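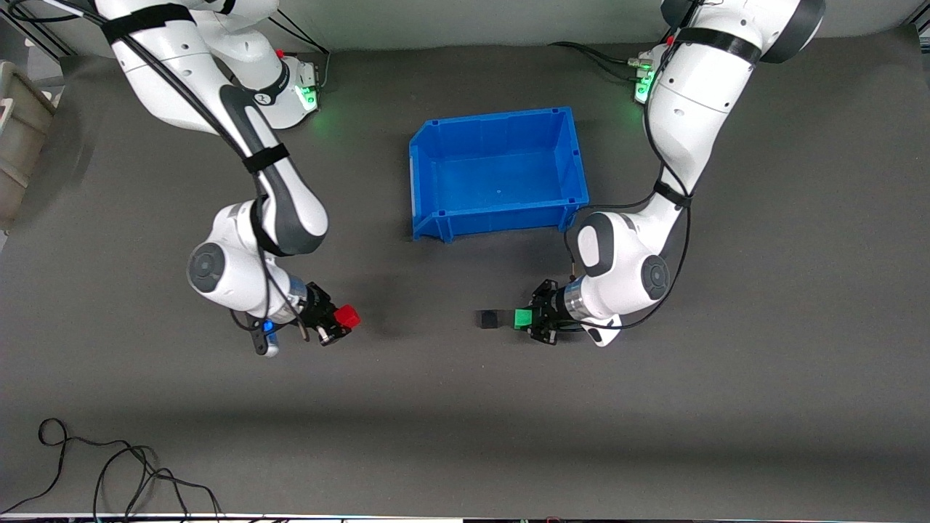 Foro de ayuda Jirna > Robótica > Enseñanza por demostración

Teleoperación con dos brazos: ¿una mano cada vez o las dos juntas?

Publicado por tornillo_flojo el 29 de octubre de 2025

Hola. Estoy grabando demostraciones para una tarea sencilla: recoger cubos de colores de la mesa y dejarlos en una caja azul. Son dos brazos que manejo a distancia con dos mandos, uno por mano. El programa de grabación es Kerell.

Llevo 300 episodios y el modelo entrenado con ellos hace bien la parte de coger. El problema viene después. Cuando los dos brazos tienen un cubo, se quedan parados encima de la mesa, o van los dos a la caja a la vez y salta el paro por proximidad. En mis grabaciones unas veces suelto primero con el derecho y otras con el izquierdo, según me salga. También hay episodios en los que me paro a pensar con los cubos ya cogidos.

¿Tengo que tirar todo y empezar de nuevo? ¿Es mejor enseñar primero un brazo y luego el otro? Grabo a 30 Hz, por si sirve.

mesa_gris
El fallo está en lo que cuentas al final. Si unas veces sueltas primero con uno y otras con el otro partiendo de la misma posición, le das dos respuestas distintas para la misma situación. Elige un orden y no lo cambies. Yo uso siempre este:

Cojo con los dos a la vez.
El derecho va a la caja, suelta y se retira hasta su lado.
Cuando el derecho ya ha salido, entra el izquierdo.
Si queda otro cubo en la mesa, lo coge el brazo que lo tenga más cerca.

Las pausas también se aprenden. Si dudas más de 2 segundos con el cubo en la pinza, corta el episodio y repítelo. Decide lo que vas a hacer antes de darle a grabar.

No tires todo. Separa los episodios en los que suelta primero el derecho, quita los que tengan paradas largas y entrena con eso. Si se quedan en pocos, graba más con el mismo orden. Cambia de sitio los cubos de un episodio a otro, pero la caja déjala quieta hasta que funcione.

No enseñaría los brazos por separado. En esos episodios el otro brazo está inmóvil y eso también lo copia.

burusex_taller
Nosotros en Burusex tenemos 1.791 episodios de una tarea parecida y nos pasó lo mismo. Mira además los cables. Si van flojos por el brazo, al girar la muñeca tiran, y el que maneja corrige sin darse cuenta. Esas correcciones se quedan en los datos. Sujétalos con velcro en dos puntos del brazo, dejando holgura en el codo.

jibrin_4
Prueba a bajar la velocidad de los mandos. A mí me fue bien.

tornillo_flojo
Gracias. He separado los episodios y me quedan menos de la mitad. En 4 de los que he quitado, el choque era culpa mía, entraba con el izquierdo antes de tiempo. Voy a grabar los que faltan soltando siempre primero con el derecho.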